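Section 3. Oiling and Care of Wooden Boards

Read this section in full before opening the Privholm Board Oil. The instructions apply to all Ramalho cutting and serving boards, with or without a juice groove.

3.1 First treatment

1. Wash the board by hand with mild soap and lukewarm water. Do not soak.
2. Stand the board on its long edge and allow it to dry overnight.
3. Pour a small amount of oil onto a clean cotton cloth. Wipe along the grain, covering both faces and all edges.
4. Leave the oil on the board for 40 minutes.
5. Remove all remaining oil with a dry cloth.
6. Repeat steps 3 to 5 until 2 coats have been applied.

CAUTION: Cloths soaked in oil may catch fire on their own. Spread them flat outdoors to dry before disposal. 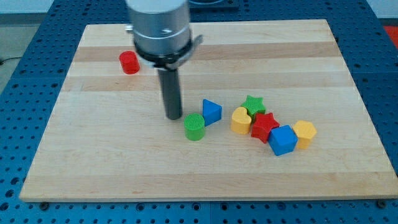
Oil should be renewed when the surface looks dull or feels rough to the hand. On boards made up of strips, darker wood may take the oil at a different rate from lighter wood, and each color should be checked separately. Where tan or pinkish-brown bands run between cream-colored strips, as on the board shown, wipe along the bands and not across them. Fine grain lines and small natural marks are part of the wood and do not need to be sanded out.

3.2 Daily care

Wipe the board after each use and store it upright. Do not place it in a dishwasher, an oven or a microwave.

NOTE: A board left flat on a damp counter may warp. Slight warping can often be corrected by turning the board over for 3 days.

3.3 Replacement parts

Rubber feet and oil refills may be ordered from the Omville service desk. Quote part number 97 for the feet – the screws are included.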